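About Tullarel

Tullarel started out in a rented storefront on Forsyth Street with one borrowed truck, a folding table and a very patient landlord. We were tile people then (we still are, really), and for the first couple of years all we did was kitchens and entry halls for folks who lived close enough to walk over and complain. Luckily they mostly walked over to say hello, and a good many of them sent their sisters and their neighbors.

These days there are 19 of us, and bathrooms have become the bulk of what we do. We moved into the old Dollorlow building a while back, which gave us 3000 square feet of showroom and, at last, a place to park! Come in with your measurements on the back of an envelope if that's what you have. We'll put the coffee on and work from there. 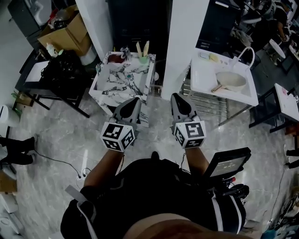

We like to take our time at the start of a job. A first visit usually runs 70 minutes, and a good part of that goes to hearing how your mornings work, who needs the mirror first, where the towels end up and whether anyone in the house still takes a proper bath. Then we draw it up, price it line by line, and leave it with you for 30 days so you can think it over without a phone call from us in the middle of supper.

Our crews cover Forsyth and Tunard and most of the little towns in between. If you're a bit farther out, please ask anyway, as we do love a drive. We close for one week each February to redo the showroom floor and catch up on sleep.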